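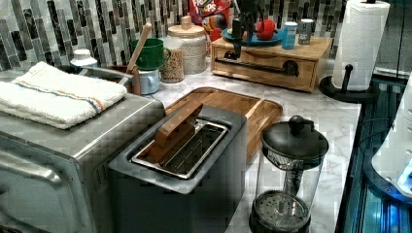 Toaster oven with folded towel, two-slice toaster and coffee press on the shared counter.

Ridberg Residence Community Help
Topic: Shared kitchens, breakfast counter

Towel on top of the toaster oven, and placement of the toaster

Posted by Helmi Savolainen, Jul 13, 2022

I am responsible for the written kitchen rules at Ridberg, a residence with 37 rooms and one breakfast counter on each floor. The rules were last revised in May and are silent on two points that residents have since raised.

The first concerns the kitchen towel. It is customary here to fold it and leave it on top of the toaster oven. Some residents regard this as tidy, and others regard it as a fire risk. The second concerns the toaster, which stands directly beside the oven. I would like to know whether a fixed distance between the two should be written into the rules, or whether it is sufficient to ask that they not be used at the same time.

I would also welcome advice on the items kept along the backsplash. The jars and utensils are used daily, and I would prefer not to remove them without good cause. 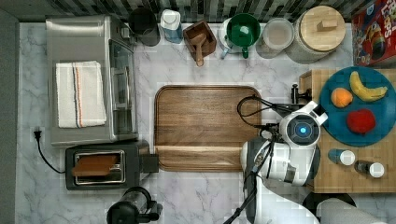
Household Safety and Shared Spaces Team

Reply from Diarmuid Mac an tSaoi

The towel should not be kept on the toaster oven. The top of such an oven becomes hot in use, and a resident who switches it on in the morning may not think to look above it first. A hook or rail on the nearest wall is the usual solution. If no wall is free, a drawer will serve.

With regard to the toaster, the manual for each appliance will state the clearance required at the sides, the back and the top. Please follow the larger figure where the two differ. In a residence I would go further and ask that the toaster be used in the open part of the counter, with nothing overhanging the slot, and returned to its place when it has cooled. Wooden tongs should be stored in a utensil holder and not left on the toaster.

Cords deserve a line of their own in the rules. A cord should lie behind the appliance where the counter allows it - never across the area where food is cut - and the toaster should be unplugged after breakfast.

The jars may remain along the backsplash, provided they do not touch a heating appliance. Cereal boxes are cardboard and belong at the far end of the counter or in a cupboard. Large trays and cutting boards may stay out if they are in daily use.
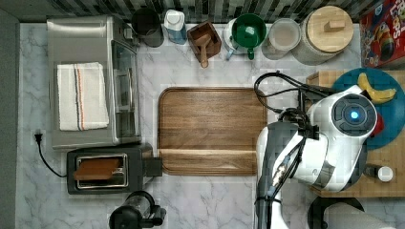

Tresum

We had the same argument on our floor for 3 years. Just put up a hook. Ours holds fine and the towel dries faster too. As for the toaster, people will not measure anything, so put tape on the counter where it goes.

Reply from Helmi Savolainen

Thank you both. A hook will be requested for each floor, and the wording on cords will be added to the next revision. I will raise the matter of tape with the residents before anything is marked on the marble.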